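Storham Lunch Club: where we've got to by the end of July

Hi Charmaine,

You asked for something short this time, so I'll try, though you know what I'm like once I start on about soup.

The big news is that we're finally cooking on Pandgate Street! The lease got signed in the spring, the gas people came twice (the first visit was a wasted morning) and we served our first proper lunch at noon with 40 people sitting down. Since then we've put out 221 meals, and the Thursday-crowd problem I moaned about in my last report has gone away now that we run two sittings. Noon and 1:15. People grumbled for a week and then picked their favorite.

Money next. The 400 dollars you let us move from printing to food went almost entirely on onions, rice, chicken thighs and cooking oil — oil has been painful. We still have around 1,000 dollars of the equipment line left. I'd like to hang on to that until the fall, when the old fridge from the Amissah hall will probably give up for good. If it doesn't, I'd love a second big stockpot and a decent set of knives.

Busisiwe Makhubela has taken over the menus and they're so much better than mine. She does a bean stew with pumpkin that people ask for by name, and she's got the younger ones peeling, chopping and arguing about salt. Two of them have signed up for the food safety class at Gulix, which I'm really pleased about. 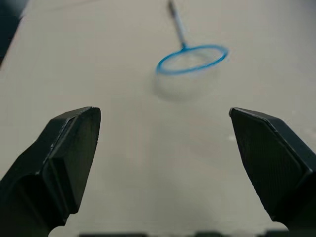
Two black gripper fingers, with a wide gap between the tips.

What hasn't gone well: rides. We said we'd bring in folks from the far side of Storham and so far we've managed it only when my sister can lend us her van. I've asked the church for theirs and they're thinking it over. If that falls through, could we talk about using a bit of the equipment money for bus passes?

Also, I still owe you the receipts from May. They're in a shoebox, they're all there, and I'll scan them before we talk next. Come and eat with us if you get the chance — the 1:15 sitting is quieter.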